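Clindero Community Help
Topics > Housing and Shared Buildings > Laundry Rooms

Shared laundry room: colored items, dye transfer and responsibility for damage

Asked by Prindmont Residents Office
Status: Answered
Views: 978

Our office administers a residential building with a shared laundry room on the ground floor. The room contains three washers and is open to all tenants until ten in the evening. In January we received two written complaints from tenants whose light-colored clothing came out of the wash with a pink tint. Both tenants believe that the previous user had washed new red garments in the same machine.

The building rules currently state only that machines must be left clean. They do not mention dyes. We would be grateful for guidance on the following points.

Can dye from one load remain in a washer and stain the next load, or is it more likely that the tenants mixed colors in their own wash?

Is it reasonable to require tenants to run an empty rinse after washing new colored clothing?

Should the building accept any responsibility for the damaged items? The amounts claimed are small, but we do not wish to set a practice that we cannot maintain.

The rules are due to be reissued shortly and we would like the wording to be correct before they are posted.

3 answers

Answer accepted by the person who asked
Karim Kabbaj
Member, Housing and Shared Buildings

I managed the laundry facilities of a student residence for several years and have dealt with a number of complaints of this type.

On the first point, both explanations are possible. A washer that has drained properly retains a small quantity of water in the pump and the lower part of the tub. Where the previous load released a large amount of dye, that water may carry enough color to mark a white item. A more frequent cause is a small garment left behind in the drum, such as a sock, which the next user does not notice. Color mixing within the tenant's own load is also common, and it is rarely possible to establish afterward which of these occurred. I would advise against any attempt to assign blame to a particular resident.

On the second point, a required rinse is reasonable provided that the rule is narrow. If it applies to every colored load, tenants will disregard it and water use will rise. I suggest the following wording, which may be adapted:

"Residents who wash new or strongly colored items for the first time must run one short rinse with the drum empty before leaving the machine. All residents must check the drum, including the upper part and the door seal, before loading and after unloading."

The word "new" matters. Most loose dye is released in the first few washes. A dark or red cotton garment should be washed separately in cold water on those occasions and removed from the drum as soon as the cycle ends. Damp colored fabric that remains folded against a lighter item can stain it even after the wash itself has caused no harm.
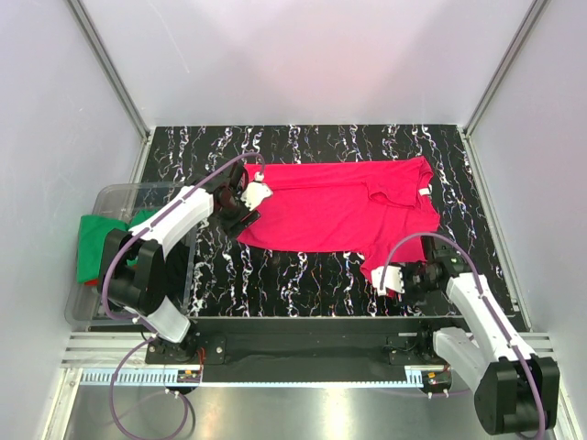
Residents who are uncertain about a particular garment may test it beforehand. An inside seam is dampened and pressed with a white cloth. If color appears on the cloth, the garment should be washed alone until the test is clear. This takes a minute and may be described on the notice in a single sentence.

On the third point, I am not able to give legal advice, and the position will depend on your leases and local law. In our residence the notice stated that machines were used at the owner's risk except where a fault in the equipment had been reported and not repaired. We made one goodwill payment, recorded it as such in writing, and did not make another. You should have any such statement reviewed before it is posted.

Finally, the two tenants should be told not to put the stained clothing in the dryer. Heat makes the color more difficult to remove. A repeat wash with an oxygen-based product, following the care label, is often sufficient if it is done promptly.

31 people found this helpful

Answer
Cloutier Building Services

We concur with the above. It is further recommended that the pump filter on each washer be inspected monthly and the inspection entered in a log. A partly blocked filter leaves more water in the machine than it should. The notice should be printed in large type and placed at eye level, as a notice behind the door will not be read.

Answer
stunik_tenant

Our building placed color catcher sheets in a box by the sink. The box was empty by Tuesday and was not refilled. I would not recommend relying on this method.

Comment from Prindmont Residents Office

Thank you to all who replied. The proposed wording has been passed to our legal adviser with one change, namely that "short rinse" will be replaced by the name of the program as it appears on our machines. Both tenants have been informed about the dryer. One had already used it.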